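Braslow Parish Recipes: transcribed text, release 3

The files in this folder hold the typed-up text of the Braslow recipe cards, a set of handwritten household recipes collected in the village up to 1994. There are 243 recipes, one per file, in plain text. The cards themselves are kept in two shoeboxes at the Malabanan reading room and can be seen by asking at the desk.

Hamish Nisbet did most of the typing. Janelle Layug checked it against the cards and wrote the index. Please send corrections to either of them.

## What is in the folder

- `recipes/` has the text files, named by card number
- `index.csv` lists the title, card number, main ingredient and course
- `units.csv` gives the old measures and what we took them to mean
- `unclear.txt` lists words we could not read

Card numbers have gaps. A missing number means the card was blank or held an address.
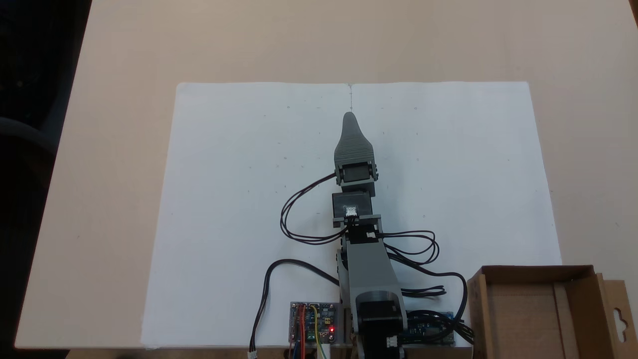 ## How the text was typed

Spelling is kept as written, including "marjerine" and the several versions of "desiccated". Crossed-out words are left out unless the recipe makes no sense without them. Notes in the margin go at the end of the file after the word `NOTE`.

Square brackets mark our own guesses. `[?]` on its own means we gave up. There are 43 of these, most of them on the pickle cards, where the ink has run.

Oven settings are left alone. Many cards just say "moderate" or "a good hot oven", and we did not want to put a number on somebody else's oven. Where a card gives a gas mark, it is typed as `gas 4` and so on.

## Fields in index.csv

| Field | Contents |
|---|---|
| `card` | Card number, as pencilled on the back |
| `title` | Title as written, or first line if there is none |
| `main` | Main ingredient, our choice |
| `course` | soup, main, pudding, cake, preserve, drink, other |
| `hand` | Letter for the handwriting, A to M |

The `hand` field is the weakest. Hands D and F may well be the same person with a different pen.

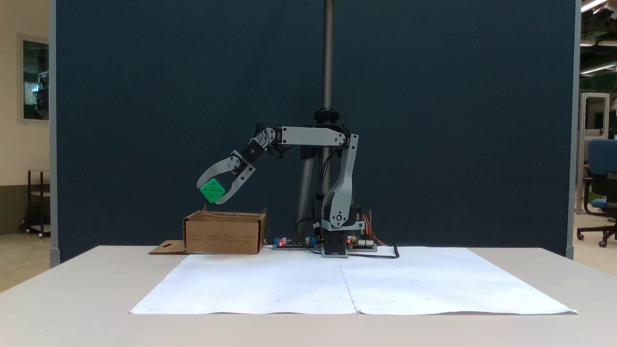

*Grey and black arm on a white table, with a threaded column.*

## Known problems

Cards 88 and 89 are two halves of one fruit loaf. They are still separate files so that the numbers match the box.

The index puts all chutneys under `preserve` but three of the lemon curds under `other`. This will be fixed in the next release.

Some cards call for "Pastis" in places where a spirit would be very odd, such as the leek pie. We think it is a slip for "pasties" or "paste" but have left it as it stands.

The "cup" in hand B is smaller than the one in hand C. Scale up a hand B cake with care, and see `units.csv` first.

## Changes

- Release 3: index rebuilt, margin notes added
- Release 2: old measures moved to their own file
- Release 1: first batch, cakes and puddings only, put up in April 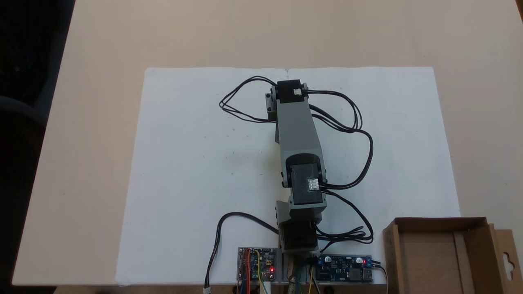
**Can I print the recipes in a booklet?**

Any recipe can be reprinted as long as you name the Braslow cards and give the card number. If you change the quantities, say so next to the recipe.

## Family names

Names of living people have been taken out of the titles and replaced with initials, so "Mrs P's ginger cake" may have a fuller name on the card. The initials are the same all the way through the set.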